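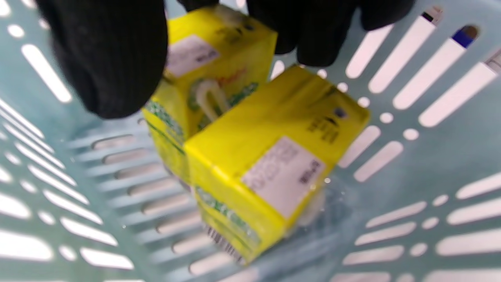
Two yellow juice boxes in a blue-green basket.

Section 3: Starting a Petition in Stallgate

Welcome, and thanks for giving your neighbours a way to be heard! Whether it's about school consent forms or library hours, the set-up is much the same, so put the kettle on and take your time.

1. Sign in to Stallgate and choose New Petition.

2. Type your request in plain words, addressed to your member or council. You have 1,000 characters (spaces count, I'm afraid).

3. Add 3 sponsors. Each one gets an email and has to confirm before you can go any further.

Note: Sponsors must be 16 or older and live in the electorate.

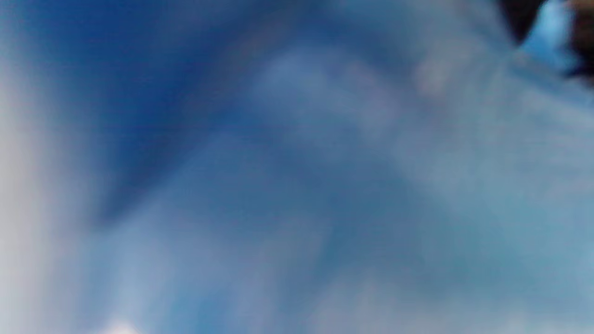 4. Once your sponsors have all confirmed, open the Preview tab and read the whole thing aloud - it's a marvellous way to catch a clumsy sentence.

5. Press Publish. Your page goes live at 9 the next morning.

Caution: The wording is locked after publishing. If you spot a mistake, withdraw the petition and begin again at step 1. Signatures don't carry over.

For paper sheets, see Section 4, kindly written up by Alcides Pimentel of our Havance branch.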